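首页 | 研究方向 | 方法与规程 | 数据 | 出版物 | 联系我们

雪面低纹理俯视图像的前景分割标注与位姿对齐操作指南

发布单位:Nostwood 野外机器人研究所 感知方法组
更新日期:2023年8月6日
责任编写:Luminița Bogdan

一、适用范围

本指南规定雪面俯视图像在进入位姿估计流程之前的分割标注、质量核对和对齐计算的操作步骤,适用于本所感知方法组、合作单位标注人员以及使用 Echeverri 雪地数据集复现实验的研究人员。

所称“俯视图像”,指视点位于机体或人体上部、光轴朝向下方或斜下方、画面主体为雪面的图像。前视图像、航拍图像和室内模拟雪面图像适用各自的规程,相关参数不得直接套用。

阅读本指南的人员应当已完成 Ilham 标注平台的基础操作培训,熟悉多边形、画笔和图层三类工具,并具备命令行操作能力。对齐部分另需了解单应变换及稳健估计的基本概念。

二、问题说明

雪面的表观特征稀少。在漫射光条件下,大片区域的灰度变化接近传感器噪声水平,常规角点检测算法在此类区域返回的点数量少、重复性差。与此相对,靠近视点的前景物体颜色饱和、边缘清晰,检测算法往往将大部分特征点分配给前景。前景随视点一同运动,其上的特征点在相邻帧之间位移很小,估计程序据此得出机体近乎静止的结论,造成里程计低估。

本所在 Echeverri 数据集的前期实验中多次观察到上述现象。未经分割处理的序列,轨迹长度普遍偏短,且偏差随前景面积增大而增大。将前景整体裁除虽可缓解低估,但同时损失画面下部最接近视点、分辨率最高的雪面,细小碎屑等可用特征随之丢失。

本指南采用的做法是保留全幅图像,以逐像素标签区分前景、雪面、阴影和雪面附着特征,并在特征匹配阶段按标签分配权重。该做法对标注质量较为敏感,标注环节因此占据本指南的主要篇幅。

三、准备工作

(一)数据领取

从内部服务器领取任务包。标准任务包由 208 个序列组成,其中 104 个序列须由两名标注人员独立完成,用于一致性核对。领取后先执行校验脚本,校验未通过的任务包应整体退回,不得自行替换其中的单个文件。

(二)显示设备

标注用显示器应完成亮度和白点校准。雪面高亮区与浅灰区的差异较小,未经校准的显示器容易使两者合并。工作环境照度应保持稳定,避免屏幕正对窗户。每次连续标注结束后应安排休息,具体时长由各单位自行规定。

(三)软件设置

启动 Ilham 后,在“项目设置”中依次完成下列配置:

1. 载入类别表 snow_down,核对类别数为 6;
2. 将显示曲线设为“高光展开”,原始数据保持不变;
3. 关闭“自动闭合细缝”选项;
4. 将画笔最小直径设为单像素;
5. 打开“不确定”辅助图层。

第三项在软件升级后会恢复为默认的开启状态,每次升级后须重新检查。

四、类别定义

类别表 snow_down 中的各类别定义如下。

A 类,近端前景。靠近视点、与视点同步运动或可能同步运动的肢体、杆件、护套及其连接部分。同一构件上存在颜色或材质变化时,仍作为一个整体标注。

B 类,虚焦暗区。紧邻视点、轮廓不清的深色区域。无法判定其为衣物、机体或其他物体时,一律归入本类,不作进一步区分。

C 类,悬垂织物及其他上部遮挡。自画面上方进入并遮挡雪面的物体。

D 类,雪面。直接可见且未处于明显阴影中的雪面。

E 类,阴影雪面。亮度明显低于周围雪面、边缘柔和的区域。

F 类,雪面附着特征。雪面上的碎屑、斑点、线状物或线状痕迹。

D 类与 E 类在几何上属于同一表面,分开标注的目的在于特征匹配时采用不同权重。阴影可能来自固定物体,也可能来自视点载体自身,仅凭单帧通常不能判定,标注人员不必对阴影来源作出说明。

五、标注步骤

步骤一:通览序列

正式标注前以低倍速浏览整个序列,记录前景进入和离开画面的帧号。浏览阶段不作任何标注。序列中出现光照突变的,应在备注栏写明起始帧号。

步骤二:选取关键帧

软件按运动量自动推荐关键帧,标注人员可增补,不得删减。增补时优先选择同时含有近端前景、阴影和附着特征的帧。这类帧覆盖的类别较为齐全,完成一帧后可直接用于检查后续传播结果的边界漂移。

步骤三:勾画近端前景

先以多边形工具勾画主体,再以画笔修整末端。末端呈绒毛状、刷状或其他不规则边缘的,多边形边界应停在密实部分,外围稀疏部分改用“不确定”图层覆盖。不要求逐根勾画细丝。

构件中部出现浅色缝隙时,须放大检查缝隙内的像素是否为背景。可以判定为雪面的,标为 D 类;不能判定的,标入“不确定”图层。不得为了保持轮廓连贯而将缝隙并入前景。

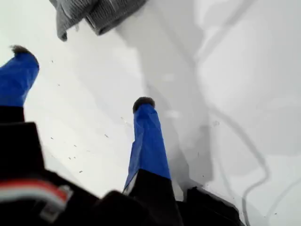

图1 雪面俯视关键帧。近端前景为蓝色织物包覆的细长构件,末端呈深色绒毛状;右侧阴影区内可见弯曲的深色细线。

图1中的蓝色与黑色两段应视为同一构件,蓝色段以下的黑色部分逐渐并入底部的虚焦暗区。A 类与 B 类的分界取在构件轮廓尚可辨认的最低位置,分界线以短直线表示即可。左下部红白相间的条带随所在的深色区域归入 B 类,不另设类别。该条带颜色鲜明,极易被检测算法选中,标注时应逐像素核对其外缘,防止泄漏到 D 类。

步骤四:勾画上部遮挡

自画面上方垂入的织物归入 C 类。针织面料具有规则纹理,其特征点响应强而相似度高,误匹配率显著高于雪面,故 C 类边界宁可略向外扩,外扩量为单像素。织物有多个垂片时,应沿垂片轮廓勾画,不得以外接矩形代替。垂片底角处的深色小点,不论为褶角还是缝线,均随织物归入 C 类,不得误标为雪面附着特征。

步骤五:划分阴影

阴影边缘柔和,不存在唯一正确的边界。统一做法为:在阴影内外两侧各取一处代表性亮度,以两者中值作为阈值生成初始边界,再以平滑工具处理。阴影内部较亮的小块,面积足以容纳一个特征描述窗口的标为 D 类,其余并入 E 类。

雪面本身也有明暗起伏。初始边界若延伸至阴影带以外的浅灰区域,应手动截断,截断位置在备注栏注明。

步骤六:标注附着特征

F 类分为点状和线状两种形态,在属性栏中选择,不另设类别。

点状特征使用“点簇”工具。框选碎屑分布区域后,软件按局部对比度给出候选点,由标注人员逐一确认。位于阴影区内、对比度较低的斑点,在“高光展开”曲线下仍可辨认的予以保留,仅在进一步拉伸后才显现的不予保留。

线状特征使用“中心线”工具,沿线条走向依次落点,弯曲处适当加密。对于性质不明的线条,例如可能为线缆、绳索,也可能为雪面划痕的,属性栏选择“线状,性质未定”。主线旁边的浅淡支线,能够连续追踪的单独建线,断续出现的置于“不确定”图层。

性质未定的线状特征在后续计算中按可移动物体处理,权重低于点状碎屑。若同一线条在序列的其他帧中能够确认性质,可回改属性,并在备注栏注明依据的帧号。

步骤七:传播与修正

完成关键帧后执行“向后传播”,再执行“向前传播”。两次结果不一致的像素会以高亮显示。标注人员应先处理 A 类与 D 类之间的高亮像素,其次处理 C 类边界,最后处理阴影。B 类内部的不一致不影响后续计算,可不予修正。

六、一致性核对

双人标注序列提交后,由核对人员执行一致性程序。程序分别输出区域类别的交并比和附着特征的检出一致率。核对人员应注意以下事项:

1. “不确定”图层覆盖的像素不参与交并比计算,但其面积占比须单独报告。占比过高的序列退回重标。

2. E 类交并比普遍低于其他类别,属于预期情况。若低值集中出现于某一名标注人员,应检查该人员的显示器校准记录。

3. 线状特征以中心线距离评定,不以像素重叠评定。

4. 两名标注人员对同一线条给出不同性质判断的,统一改为“性质未定”,不通过协商选择其一。

核对结果写入序列目录下的 review 文件。已签署的 review 文件不得覆盖,更正内容以追加方式记录。

七、对齐计算

(一)权重分配

标注结果导出后,由 Plonell 对齐程序读取。程序在特征匹配阶段按标签赋权:A、B、C 三类权重为零,D 类为基准权重,E 类低于基准,F 类中的点状特征高于基准,性质未定的线状特征与 E 类相同。“不确定”图层权重为零。

权重的具体数值存放于配置文件 weights_down 中。本指南不建议按序列单独调整权重。确需调整的,应对同一批次全部序列采用同一组数值,并在结果报告中列出。

(二)特征提取

在权重非零区域内提取特征。描述窗口与零权重区域重叠的特征点予以剔除。这一规定使前景边缘附近形成一条无特征的窄带,前景细长且成对出现时,两者之间的雪面可用宽度会相应缩小,标注边界若再行外扩,该区域可能完全失去特征。A 类边界不得按 C 类的方法外扩。

(三)平面估计

以雪面为局部平面求解单应变换。每次求解前检查特征点分布:若特征点全部集中于阴影边缘,应跳过该帧。阴影边缘随光源或遮挡物变化而移动,由此得到的变换不能反映视点运动。

(四)尺度恢复

尺度由视点高度给出。视点高度记录缺失的序列只输出相对轨迹,不得以前景构件的外观尺寸反推尺度。

八、验证结果

感知方法组于6月完成本方法的验证。验证集取自 Echeverri 数据集中未用于调整权重的部分,共 475 个关键帧。对照组采用相同的特征提取与估计程序,不使用标签权重。

结果表明,使用标签权重后,轨迹长度的系统性低估得到明显改善,前景面积较大的序列改善幅度最大。对于几乎没有前景的序列,两组结果无显著差别。碎屑稀少且光照均匀的序列在两组中均出现较多跳帧,本方法对此没有帮助,此类序列仍需依赖惯性测量。

去除 F 类加权后,含有散布碎屑的序列误差有所上升;去除 E 类降权后,误差变化方向不一致,部分序列反而略有下降。后一结果的原因尚未查明,现行配置暂予保留,待补充不同太阳高度条件下的数据后再作评估。

各序列的误差表和轨迹图随数据包提供,引用时请注明数据包版本。

九、常见问题处理

导出时提示“类别缺失”。检查类别表是否为 snow_down。画面中确实没有某一类别的,应在序列属性中勾选“该类未出现”,不得添加占位像素。

传播后前景末端逐帧变粗。多由绒毛状边缘引起。将该段关键帧间隔缩小,并检查末端外围是否已用“不确定”图层覆盖。

深色块状物与底部暗区不相连。先判断其是否落在雪面上。位置关系不能确定时,归入 B 类,属性栏选择“独立区块”。阴影中的深色区块边缘模糊,轮廓取至亮度明显过渡处即可。

细线在阴影边缘处中断。阴影内外的线条走向一致、间隔较短的,可连为一条,中断部分标记为“推定”。推定部分不参与对齐计算。

对齐程序输出的运动量接近于零。检查 A 类是否漏标,特别是贴近画面左右边界、只露出一小段的构件。再检查 B 类区域内颜色鲜明的条带是否有像素泄漏。

十、文件归档

每个序列归档内容包括:原始图像、标签文件、备注文件、review 文件、对齐输出及所用的 weights_down 配置。标签文件名不得手动修改。归档后发现标注错误的,填写更正单提交感知方法组,由核对人员建立新版本,旧版本予以保留。

合作单位应在项目结束前将备注文件一并交回。备注文件可使用工作语言填写,帧号、类别代码和属性名称须与类别表一致。

相关内容

· Ilham 标注平台安装与升级说明
· Plonell 对齐程序参数手册
· Echeverri 雪地数据集获取办法
· 前视雪地图像标注规程
· 显示器校准记录表填写说明

联系我们:Nostwood 野外机器人研究所 感知方法组 | © Nostwood 版权所有,转载须注明出处 | 返回顶部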